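Keeping a bag on your back all winter

27th December

I have carried the same rucksack to work for six years and it finally gave up on the platform at Areck. The left strap came away at the top, where the stitching meets the panel. I walked the rest of the way with it under my arm, in the rain, and ordered a new one that evening.

The old one was a Batix, the 30 litre model, which they no longer make. I liked it because it had one large space and one small pocket and that was all. The new one is a Zalum. It has 13 pockets, according to the label, and I have already lost my door key in one of them.

What I have learned is that most people wear their straps too long. I did for years. The bag hangs low, pulls the shoulders back and knocks against you on the stairs. Shorten both sides until the top of the bag sits level with your shoulders, then let them out a touch if you are wearing a thick coat. In summer, with only a T-shirt underneath, you will need to take them in again.

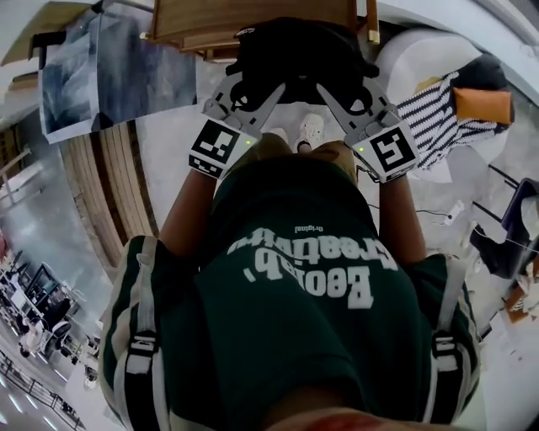
Photo: Magagula Pictures

The other thing is weight. I put my packed bag on the kitchen scales and took things out one at a time. The worst offender was an umbrella, at 899 grams. It is a good umbrella, but I had a coat with a hood on most days, so it now lives by the front door. The lunch tin went as well – I use a plain plastic tub instead.

Pack the heavy things close to your back. A laptop or a big book should go in first, flat against the panel, with the soft things on the outside. Water bottles go upright, and check the lid twice. I lost a library book that way last February and had to pay for it.

I did ask at the heel bar about mending the Batix. They can sew the strap back on, but the cloth around it is thin and may tear again. I am going to have it done anyway and keep it for shopping.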